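Preda Holiday Units: Kitchen and Laundry Safety Check
Unit 31, ground floor
Checked by: Jummai Nwosu
Month: December
Tenants in residence: no

Mark each item OK, Fix or N/A. Write a comment for every Fix. Leave the yellow copy in the unit folder.

1. Smoke alarm, hallway
OK. Tested with button. Battery replaced at last changeover.

2. Smoke alarm, outside bedroom 2
Fix. Chirping. The unit is past the replacement date printed on the base. New alarm ordered from Stulel, same fitting.

3. Safety switch at meter box
OK. Tripped on test and reset first go. Fridge, oven clock and modem all came back on.

4. Power points, kitchen
Fix. Double point beside the kettle is loose on the wall. Taped over and tagged. Electrician to look at the other points on that circuit while he is there.

5. Fire blanket
OK. Hung beside the pantry door, tabs clear.

6. Extinguisher
OK. Gauge in the green. Service tag current. Mounting screw nipped up.

7. Hot water at kitchen tap
Fix. 55 degrees at the tap after two minutes. Bathroom basin was 43, so the tempering valve is doing its job there. The kitchen is on the untempered line, but the owner has asked for a warning sticker over the sink and there isn't one. Sticker to go up before the next guests.

8. Under-sink cupboard
Fix. Dishwasher tablets and drain cleaner were stored low with no child latch. Moved to the top shelf of the laundry. Latch to be fitted. No leaks at the trap or the flexi hoses.

9. Rangehood filters
OK. Greasy but not dripping. Cleaner to soak them at next changeover.

10. Cooktop and benchtop
OK. Glass wiped over and checked for chips and cracks. Sealant along the edge of the benchtop is sound. The laminated instruction card was missing from the drawer, new one printed. 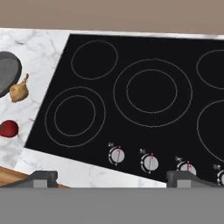
Item 10. Black glass cooktop in marble-look benchtop, single and dual zones.

11. Clearance in front of oven
OK. 900 mm with the island stools pushed in. Guests tend to leave the stools out, so the house rules now mention it.

12. Oven door and seal
OK. Door closes square. Seal has a small nick at the bottom corner, watch it.

13. Dryer lint filter and vent
Fix. Filter clean, but the vent hose behind the Zodier dryer was crushed flat. Pulled the dryer forward and straightened it. Needs a rigid elbow.

14. Exit path and front door
OK. Deadlock opens from inside without a key. Doormat swapped for one with a rubber back.

Outstanding: items 2, 4, 7, 8 and 13. Item 4 comes first, and the unit is not to be let until it is signed off. Send invoices to the Pukik office with the unit number on them.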